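Stopping Unwanted Calls and Texts to Your Household Phone

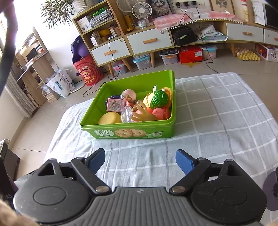
Page last changed: 1 Mar 2019

The Gronport Residents' Advice Service receives regular inquiries from households whose telephone number has been passed on, published or misprinted without their consent. The service handled 1,348 such inquiries in its last reporting year. The following tips apply to mobile phones and landlines.

First steps

Do not answer calls from numbers you do not recognize while the calls continue. Let them go to voicemail. A recorded greeting should not state your name, your address or the names of other members of the household. A plain greeting supplied by your phone company is sufficient.

Turn on the setting that silences unknown callers, if your phone has one. Before doing so, add your doctor, your children's school and your employer to your contacts, so that their calls still ring.

Keep a written record by the phone. Note the date, the time, the number shown and what was said. Save text messages and take a screenshot of each one. Voicemail boxes fill quickly, and a full box will turn away callers you wish to hear from. Copy any message you need as evidence, then delete the rest every 2 days.

Finding the source

Search for your own number online, with and without dashes. If it appears on a web page, a flyer or a social media post, save a copy and write to the publisher asking for its removal. State the number, the location of the error and the date you found it. Residents of Dirndale may collect a model letter from the service desk. Allow 15 days for a reply before writing again.

Do not reply to abusive messages or post your number publicly in order to correct the mistake.

Changing your number

A change of number should be considered when calls continue after the source has been removed. Ask your phone company whether the fee can be waived. Before the old number is closed, update your bank, your email account and any service that sends you sign-in codes by text.

Threats should be reported to the police at once, together with your written record.

These tips were reviewed by Nazanin Pakzad and Donal Dunne, household advice officers.

Related items
Shredding Old Bills and Bank Letters
Choosing a Password the Whole Family Can Use
Labeling Cables and Chargers
What to Do When Mail Arrives for a Former Tenant
July Opening Hours at the Dirndale Desk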